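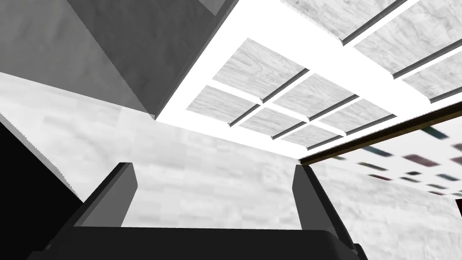
Ich bin Hsin-yi Lui, und ich baue Bildschirme, die fast nichts tun. Bei Flutel machen wir Wandanzeigen mit elektronischem Papier, also mit der Technik, die viele vom E-Reader kennen, nur eben für die Küche, den Flur oder das Wartezimmer. Kein Leuchten, kein Gebimmel, dafür steht der Familienkalender da, wo er früher als Zettel hing. Und wer mag, legt ein Bild darauf! Bei Bildern wird es für uns spannend, denn elektronisches Papier hat seine eigene Meinung zu Grautönen. Zwei dunkelgraue Greiferfinger, außen fast schwarz, innen ein gutes Stück heller, und dazwischen eine blasse Wand mit weichen, marmorartigen Flecken: Die Finger sind kein Problem, die bekommt jedes Display hin. Die Wand ist schwierig. Schlecht gerastert wird aus so einer sanften Fläche sofort Grießbrei, und über diesen Grießbrei kann ich mich stundenlang aufregen (meine Kollegen bestätigen das gern, auch ungefragt).

Wie es losging

Angefangen habe ich mit einem kaputten Lesegerät vom Flohmarkt. Das Gehäuse war gesprungen, der Akku hinüber, aber das Display zeigte immer noch die letzte Seite an, irgendwas aus einem Krimi. Ich fand das großartig. Ein Gerät ohne Strom, das trotzdem noch einen Satz festhält! Also habe ich das Display ausgebaut, an eine kleine Platine gehängt und mir den Abfallkalender anzeigen lassen. Der hing dann mit Klebeband am Kühlschrank und sah furchtbar aus.

Meine Schwägerin wollte trotzdem einen haben. Danach ihre Nachbarin. Danach die Physiotherapiepraxis, in der die Nachbarin arbeitet, und die wollte gleich mehrere, mit Raumnummern drauf. Da habe ich gemerkt, dass ich mir eine Rechtsform suchen muss und bessere Gehäuse.

Das erste richtige Gerät hieß Poon. Den Namen hatte ich mir am Küchentisch ausgedacht, er bedeutet gar nichts und ließ sich am Telefon ganz schlecht buchstabieren („Nein, mit P. Mit zwei O.“). Poon hatte einen Rahmen aus dem 3D-Drucker, vier Tasten an der Unterkante und eine Software, die beim Umstellen auf die Sommerzeit jedes Mal einen Neustart brauchte. Ein paar davon laufen immer noch. Wer einen Poon besitzt und Ersatztasten braucht, meldet sich bitte, wir haben noch eine Schublade voll.

Was wir heute machen

Unser aktuelles Gerät heißt Foton. Der Rahmen ist schmaler geworden, die Tasten sind auf die Rückseite gewandert, und das Display aktualisiert sich so, dass man es im Alltag kaum noch mitbekommt. Beim Poon hat das ganze Bild ja erst schwarz, dann weiß, dann wieder schwarz geblinkt, bevor der neue Termin dastand. In einem dunklen Flur konnte man sich da schon mal erschrecken. Ganz ohne vollständigen Bildwechsel geht es auch beim Foton nicht, sonst bleiben mit der Zeit blasse Reste vom alten Inhalt stehen. Wir haben den großen Wechsel aber auf die Nacht gelegt, ab Werk auf 4 Uhr. Frühaufsteher und Bäckerinnen können das verstellen.

Auf dem Foton läuft Mudent, unsere eigene Software. Mudent holt sich Termine aus den üblichen Kalendern, zeigt Listen, Wetter, Belegungspläne oder eben Bilder und rechnet alles so um, dass es auf Papier gut aussieht. Ich sage bewusst Papier, wir reden intern alle so. Die Schriften haben wir lange ausprobiert. Feine Serifen sehen auf dem Monitor hübsch aus und auf der Anzeige manchmal wie Fliegenbeine, deshalb gibt es in Mudent nur Schriften, die wir aus zwei Metern Entfernung gelesen haben, ohne Brille, am Abend, bei der schlechten Deckenlampe in der Werkstatt. Die Lampe bleibt übrigens. Ich werde regelmäßig gebeten, sie auszutauschen, und sage jedes Mal nein.

Ein Touchdisplay hat der Foton nicht. Danach fragen uns die Leute am häufigsten, also schreibe ich es gleich dazu. Wir haben es mit einer Berührungsschicht versucht, sogar zweimal, mit verschiedenen Zulieferern. Die Schicht liegt über dem Display und schluckt Licht, und wenn man kein eigenes Licht im Gerät hat, ist das bitter: Aus Weiß wird Hellgrau, aus Hellgrau wird Mittelgrau, und am Ende steht man davor und kneift die Augen zusammen. Vielleicht finden wir irgendwann eine Schicht, die mir gefällt. Bis dahin: Tasten. Wer lieber vom Sofa aus ändert, nimmt die Mudent-Seite im Browser, die läuft auf jedem halbwegs neuen Telefon.

Auch eine Beleuchtung bauen wir nicht ein. Ein Foton im dunklen Schlafzimmer ist nachts einfach dunkel, so wie ein Kalender aus Pappe auch. Einige Kundinnen haben ihn genau deswegen gekauft, andere haben ihn genau deswegen zurückgeschickt. Beides völlig in Ordnung.

Wer wir sind

Wir sind inzwischen acht Leute, dazu kommt im Sommer meistens noch jemand aus dem Praktikum. Drei von uns schreiben an Mudent, zwei sitzen an der Elektronik, zwei kümmern sich um Montage, Versand und Reparatur. Ich mache den Rest, also Einkauf, Buchhaltung, Messen, diese Seite hier und die Bildumrechnung, die ich partout nicht abgeben will. Wenn das Telefon klingelt, geht ran, wer am nächsten sitzt. Es kann also sein, dass ihr mit einer Frage zur Rechnung bei jemandem landet, der gerade eine Platine unter der Lupe hat. Dann bitte kurz warten, der Lötkolben muss erst weg.

Die Werkstatt liegt im Hinterhof einer ehemaligen Druckerei. Der Boden ist schief, jede Schraube rollt zuverlässig Richtung Fenster, und im August wird es unter dem Dach so warm, dass wir um sechs anfangen und mittags nach Hause gehen. Mails vom Nachmittag beantworten wir in der Zeit am nächsten Morgen. Im Winter haben wir dafür sehr normale Zeiten und sehr viele Wolljacken.

Gebaut haben wir bisher 2.000 Geräte, Poon und Foton zusammen. Für einen großen Hersteller wäre das wohl ein Vormittag, für uns waren es Jahre, und ich freue mich über jedes einzelne (na gut, über die Charge mit den verdrehten Steckern habe ich mich nicht gefreut). Rund 1.000 davon hängen in Praxen, Schulen und Büros, die anderen in Wohnungen.

Reparieren, zurückgeben, weiterverschenken

Der Foton ist geschraubt und nicht geklebt. Akku, Tasten und Platine könnt ihr selbst tauschen, die Anleitung liegt bei, und das nötige Werkzeug passt in eine Küchenschublade. Nur das Display solltet ihr lieber uns überlassen. Das ist dünnes Glas mit einer sehr empfindlichen Leitung an der Seite, und ich habe selbst schon mehr davon zerbrochen, als ich meiner Bank erzählen möchte. Schickt das Gerät gut gepolstert ein, schreibt eure Telefonnummer dazu, und wir melden uns mit einem Preis, bevor wir anfangen.

Gebrauchte Geräte nehmen wir gern zurück, auch ziemlich ramponierte. Was noch gut ist, wird geputzt und günstiger weiterverkauft, vom Rest behalten wir die Teile. Beim Verschenken denkt bitte daran, vorher in Mudent auf Zurücksetzen zu gehen. Elektronisches Papier behält sein letztes Bild, auch ganz ohne Strom, und euer Zahnarzttermin geht die neue Besitzerin ja nichts an.

Zu Mudent noch ein Satz, weil er mir wichtig ist: Die Software läuft auch ohne Konto bei uns. Wer möchte, kann den Foton komplett im eigenen Heimnetz betreiben. Sollte es Flutel einmal nicht mehr geben, hängt euer Kalender trotzdem weiter an der Wand und funktioniert.

Vorbeikommen

Besuch ist willkommen, am besten mit kurzer Nachricht vorher. Ihr könnt Fotos mitbringen und auf einem Foton ansehen, bevor ihr etwas bestellt. Am liebsten sind mir knifflige Sachen, Nebel, Schnee, weißes Fell, alte Hochzeitsbilder mit viel Schleier. Kaffee gibt es immer, Parkplätze leider kaum, und das Klingelschild ist natürlich aus elektronischem Papier. Falls darauf noch Poon steht, seid ihr trotzdem richtig.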